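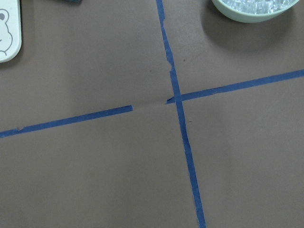 Budget season again. We must send our equipment list for the sorting bench by Friday, so I write down here what we learned. Maybe it helps another small team.

1/ We are a small workshop and we plan for one arm with a wrist camera. The arm is the easy part of the budget. The small things around it are where our first plan was wrong.

2/ Quotes so far: Matberg and Kolari. Matberg is cheaper, but the gripper is a separate line and the spare fingers are one more line. Kolari puts all in one price. Please compare the totals, never the first number.

3/ Blue painter's tape. We divide the work surface into 4 areas with it, and I had written zero for tape in the budget. It tears and it lifts at the ends, so now it has its own line: 20 rolls for the year.

4/ Somebody asked why we don't buy a printed mat. Seixas makes one to measure for 400 euros. It's a good mat, I think, but our layout still changes too often. Maybe in May, when the areas are fixed.

5/ Objects to handle. I wanted to order a proper test set, then I looked at the price. A pale green bowl, small clear cubes, a white thing with a bear drawn on it - this kind of object is enough for us at the start. I put 20 euros per month for replacements.

6/ Clear pieces are difficult for many cameras. If your work has transparent parts, ask the supplier for a trial with your own parts before you sign. Kolari agreed to this by email, Matberg has not answered yet.

7/ Lamps! I forgot them completely in the first version. We want soft light from above, and two good panels cost more than I expected.

8/ Software: Jitero has a yearly licence per arm. Check if a second arm needs a second licence. For us it does, so the second arm moves to next year.

9/ Still open: who pays the transport if the arm goes back for repair. If you have bought from one of these two, please write to me how it was.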